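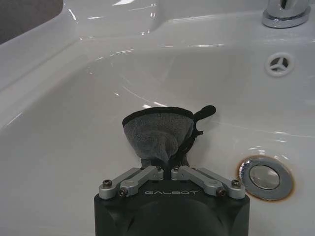
Cloth first, sprays later. The basin gets a dry microfibre wipe before anything else, then a damp one, then the tap. Two minutes – less if you do it daily, which no one in Norndale does.

Next, the cabinet over the sink. Mirror door, open shelf, bottles.

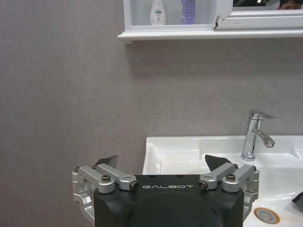

Take everything down. Wipe the ledge, wipe the botttom of each bottle, chuck what's finished. A chip in the door trim can wait till August. Put back only what you use each week – tall stuff where you can reach it. 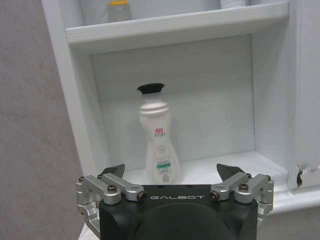 Nouhaila Amrani disagrees: she wants the shelf sorted first, as the dust all lands in the basin anyway.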